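# Where the Steam Goes: Damp in Shared Student Bathrooms

Project report by Khrystyna Prokopenko and Bello Usman, Vancombe Hall 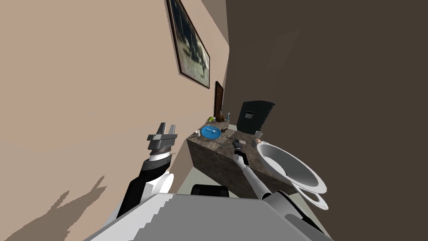 We picked this subject in June, after Bello had scrubbed the same patch of mildew off the same ceiling three times and wanted to know if he was wasting his evenings. I had my own grudge against a window that wouldn't shut, so we joined forces, and it has been a lovely (if slightly musty) few months.

## What we did

We gave a short survey to residents and got 94 replies, which was far more than we'd hoped for – thank you to everyone who wrote on the back as well! We also left a humidity meter on a shelf in one bathroom and wrote down the reading before and after morning showers.

## What we found

Of those who replied, 56 said they never run the fan once they've finished washing, mostly on account of the noise. Our highest reading was 94 percent, on a Sunday, with the door closed and towels hung over the radiator. With the door left open afterward the air cleared much sooner, though we only tried that on a few mornings and would like to do it properly.

Hajnalka Bozsik kindly read our first draft and asked about wall paint, a question we still can't answer.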